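Resealing a Stone Tile Floor

Clear the room and sweep it twice. Grit left under the mop will scratch a polished face.

Mix the Vultar cleaner at 200 ml per bucket of warm water. Work in strips toward the door and rinse with plain water -- cleaner residue stops the sealer from soaking in.

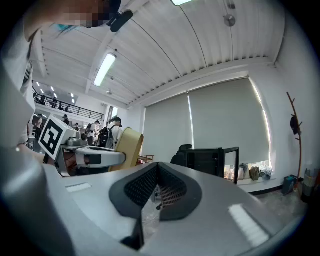 Reddish-brown grid pattern on the floor, seen through the gap.

Let the floor dry overnight. Rub any dull spots by hand with a 400-grit pad, then wipe off the dust.

Pour the sealer into a tray and apply a thin coat with a flat microfiber pad. One 300 ml bottle is enough for a small hallway.
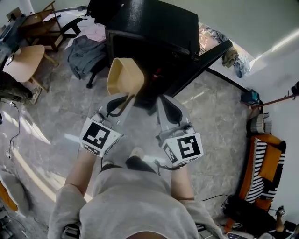 Buff off the excess before it turns tacky. Apply the second coat at right angles to the first, and keep shoes off until the next morning. Test with a few drops of water; if they darken the stone, add a third coat.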